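Home | Archive | Notes | Links | About

Print this page | E-mail this page

Rebalancing bands, and why I widened mine

2020-02-04

The January statement from Nornura arrived this morning and the portfolio is outside its bands for the first time since August. I have changed the rule I use for this, so the old post on the subject is out of date and this one replaces it.

The holdings are the same as before. There is a global equity tracker, a short gilt fund, a small position in Brorkov ordinary shares which I keep separate from everything else, and cash. The target for the tracker is 60 per cent, the gilt fund 30 and cash 10. Brorkov is not in the calculation. I treat it as a single-company risk and let it do what it likes.

Under the old rule I checked once a month and traded whenever a holding had moved more than 2 percentage points from its target. With equities rising for most of last year this meant selling small amounts of the tracker and buying gilts with the proceeds, several times over. Each trade paid a dealing fee at both ends. The spread on the gilt fund is narrow but it is still a cost, and on small trades the fixed fee matters far more than the spread.

The new rule uses a relative band. A holding is traded only when it is more than a fifth away from its own target, so equities may run from 48 to 72 per cent, gilts from 24 to 36 and cash from 8 to 12. The check is still monthly. When a band is broken I trade halfway back to target and stop there. Going the whole way back costs more and, on the price history I have, made very little difference to the spread of outcomes.

It was cash that broke the band this time. Dividends from the tracker and the Brorkov payment landed in the same account, and I had left both there. The correction was one purchase of the gilt fund, which was the holding furthest below its target. The order was for 1,034 units. It filled at a price slightly better than the quote, which I put down to luck.

Two points on the arithmetic. First, the bands should be worked out on the total excluding any cash that is already committed, such as a tax bill. I made this mistake in the spreadsheet last year and it made cash look fatter than it was. Second, accumulation units and income units of the same fund drift apart in price, so check which one the spreadsheet is pulling. Mine was reading the income price for accumulation units. The error was small at first and grew with every distribution.

On Brorkov itself I have little to add. The shares closed at 1,130 pence yesterday. I bought 200 of them some years ago and have neither added nor sold. The interim report gives more space to the new depot at Tudetham than to margins, and I would have preferred the opposite. Capital spending is up, stock days are up, and the dividend is covered by earnings but less comfortably by cash. I would like to see the full-year cash flow statement before forming a view.

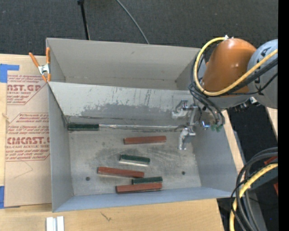 Metal bin with two compartments, six blocks in the larger one.

A reader asked whether the same bands could be applied to Tran, the smaller trust I wrote up in the autumn. They could, but the discount to net asset value moves about a good deal and a price-based band will react to the discount as well as to the assets. I would use net asset value for the test and the market price for the trade – the two numbers are published on the same page, so there is no extra work in it.

The spreadsheet has been updated with the relative bands. The old sheet is still in the file under a second tab, with its fixed limits unchanged. Fees are entered by hand in column F and need altering if your broker charges by percentage.

Print this page | E-mail this page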